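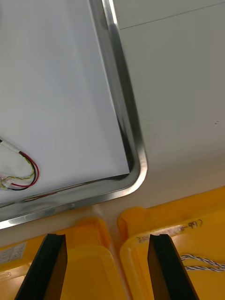
Wrist view: framed panel with loose wires, two yellow bins, gripper open.

Budgeting for a second gripper cell
Posted by Okafor, 20 Feb 2023

We sort wired panels and bins with one arm. Purchasing wants a single figure for a second cell by April. Quotes cover arm and gripper only. What else belongs in the total?

tin_lathe
Spare fingers, cabling, guarding, mounting plate. We bought 3 sets of fingers with the arm and used all of them in the first year. Integration took 62 hours – budget it as labor, separate from hardware.

Sostum
Depends on the arm.

pdx_relay
Loose wires are the expensive part. Price a trial on your own panels before you commit to a finger type. Lakari charged us for five days of testing, credited against the order. Ask for that in writing.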